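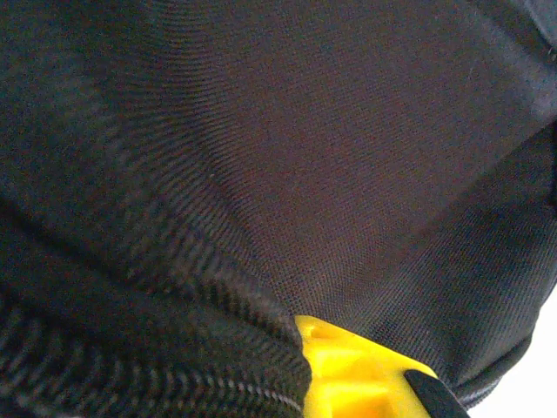 Dark navy twill-like weave, close up.

Fabric Care and Dyeing: Frequently Asked Questions
Last updated 21/04/2019

Which fabrics does Urico sell by the yard?
Cotton twill, cotton drill, wool suiting and two weights of linen canvas. Knits were dropped from the range last November. Remaining knit stock is sold through the Ogunleye Street shop only.

What is the difference between twill and plain weave?
In a plain weave, each crosswise thread passes over one lengthwise thread and under the next. In a twill, the crossing point shifts by one thread on each row, and this produces a diagonal line. Twill drapes better than plain weave of the same weight and hides soil well. It frays more at a cut edge, so finish the edges before the first wash.

Should I prewash?
Yes, for all cotton and linen. Wash at the temperature you plan to use for the finished garment. Wool suiting should be steamed, not washed.

How much will the fabric shrink?
Our cotton twill shrinks up to 4 percent in length on the first wash and less in width. Linen canvas varies by batch. The figure is printed on the cutting slip.

Why does dark fabric leave color on my hands?
Loose dye remains on the surface after finishing. This is called crocking. It is strongest on dark blues, blacks and deep reds. Wash the piece alone in cold water until the rinse runs clear, and keep it away from light upholstery until then.

Does vinegar or salt set the dye?
No. Neither has any useful effect on commercially dyed cotton. A dye fixative can help with reactive dyes — read the label, as some fixatives shift the shade.

Can I order more of the same color later?
Only within the same dye lot. Lots are cut from rolls of 181 yards and are not repeated exactly. Order everything for one garment at the same time. Shade 20 in the Vurkik range is the most variable.

Why do two panels from one piece look different in color?
Check the direction of the cut. Some twills reflect light differently when turned upside down. Lay all pattern pieces the same way up.

How do I press twill without making it shiny?
Press from the wrong side, or use a cotton cloth between the iron and the fabric. Lift the iron instead of sliding it.

What is the return period?
Uncut lengths can be returned within 20 days. Cut lengths are returnable only if faulty. Send a swatch with the Sirkach order form and keep the rest until we reply.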